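About Us

Lapointe Kitchens & Worktops

Lapointe is a small firm that plans, supplies and fits kitchens. We started out cutting and fitting stone worktops for other kitchen companies, and for the first few years that was all we did. Customers kept asking whether we could do the cabinets too, so we took on two joiners and a larger unit, and the rest of the business grew from there.

We now have 12 people on the payroll. Everyone who comes to your house to measure, fit or finish is employed by us. We do not use subcontractors for fitting. Gas and electrical work is done by registered local trades, and we book them for you and put their price on the same quote.

What we do

Most of our work is full kitchens in ordinary family homes. We also replace worktops on their own, which usually takes a day on site once the stone has been cut. If your cabinets are sound there is no need to change them, and we will tell you so at the first visit.

We fit marble, granite, quartz and solid timber. Marble is the one people ask us about most. It marks if lemon juice or vinegar is left on it and it needs sealing again from time to time. Some customers are happy to live with that and some would be better off with quartz. We keep used offcuts of both in the showroom so you can see what a few years of cooking does to them. 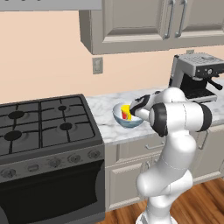

Islands are the other thing we are asked for a great deal. We like to leave a metre of clear floor on every side, a little more where there is a dishwasher or oven door to open. In a narrow room this often means a smaller island than the customer had in mind, or a run of units along one wall with a table in the middle.

Our ranges

We sell three ranges of cabinet. Kulorach is a plain painted door with a timber frame and is our best seller. Wasano is a flat door without handles, made in six colours. Hellis is our lower-cost range, with the same hinges and drawer runners as the other two. All three can be mixed with any worktop, and carcasses are made to order, so odd widths are not a problem.

The workshop

Our workshop covers 640 square metres and sits behind the showroom, with the stone saw at one end and the joinery benches at the other. Slabs are kept indoors. You are welcome to come and choose your own slab and mark where you would like the cuts to fall. We fit roughly 200 kitchens and worktops a year and prefer not to take on more than that.

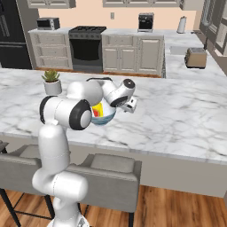
Visiting and getting a quote

The showroom is open from 9 am to 5 pm on weekdays, and until noon at weekends. Parking is at the side of the building. We close for two weeks in August.

Home visits are free within 33 miles. Please have a rough drawing of the room to hand, with the position of the sink, boiler and any windows. Written quotes are normally sent within a week and hold for two months. We ask for a deposit when you order and the balance when the job is finished and you have checked it over.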